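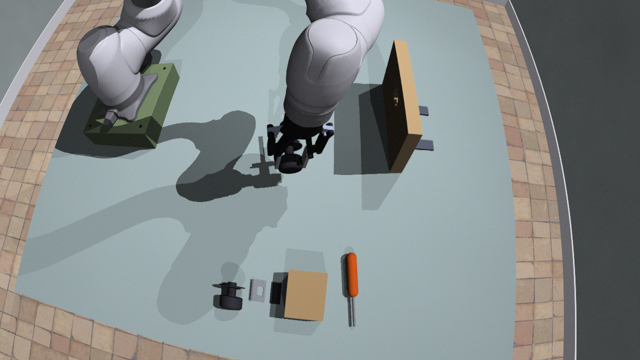 # Breaker trips only when the dehumidifier and the freezer start together

**Cleiton Fagundes**

I have a 15 amp breaker feeding four outlets in my basement. A chest freezer has been on it for years with no trouble. In April I added a dehumidifier on the same circuit. Since then the breaker trips once or twice a week, always at night as far as I can tell, and it resets on the first try.

The freezer label says 1.9 A. The dehumidifier label says 5.1 A. That is 7 A total, less than half of what the breaker is rated for. I moved the dehumidifier to a different outlet on the same circuit and nothing changed. The breaker is a plain one with no test button. House wiring is copper, 14 gauge. Is the breaker bad, or am I missing something in the math?

**Signe Holst**

The label figures are running current. Both of these machines have compressors, and a compressor motor draws several times its running current for a fraction of a second at startup. Look for a second figure on the label marked LRA (locked rotor amps). On a small dehumidifier it may be 22 or even 30.

A healthy breaker should ride through that, even if both start in the same second. The magnetic part of a 15 A breaker normally needs well over 100 A to open instantly, and the thermal part needs time. So I would check, in this order:

1. What else is on the circuit. Turn the breaker off and walk the whole house. Basement circuits often pick up a hallway or garage outlet. A 1500 W space heater by itself takes 12.5 A.
2. Short cycling. If the dehumidifier restarts before the pressure in the system has equalized, the compressor can stall and sit at locked rotor current for several seconds. That will trip a good breaker.
3. The breaker connection. A loose screw terminal makes heat, and heat makes the thermal part trip early.
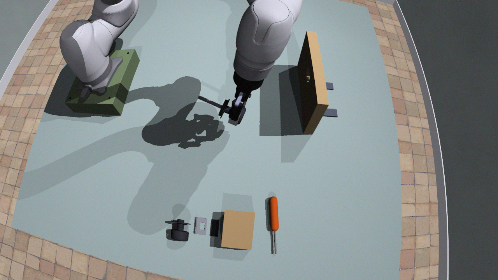
For the second item, set the humidity target five points higher and see if the trips stop. Many units have a three minute restart delay, but a cheap one may not, and a failed control board can skip it.

Do not install a 20 A breaker. 14 gauge wire is limited to 15 A on this kind of circuit.

**Sebastião Miranda**

replace the breaker, they wear out. mine was doing the same and a new one fixed it

**Vanderleia Andrade**

Before replacing anything, put a plug-in watt meter on the dehumidifier for two nights. Most of them store the peak. It will miss the very short inrush, but a stalled compressor lasts long enough to show up. If you read 2000 W or more on a unit that size, the breaker is doing its job and the dehumidifier is the problem.

If the peak is normal, have an electrician check the terminal torque and swap the breaker for one listed for your panel. The lugs on the supply side stay live with the main off.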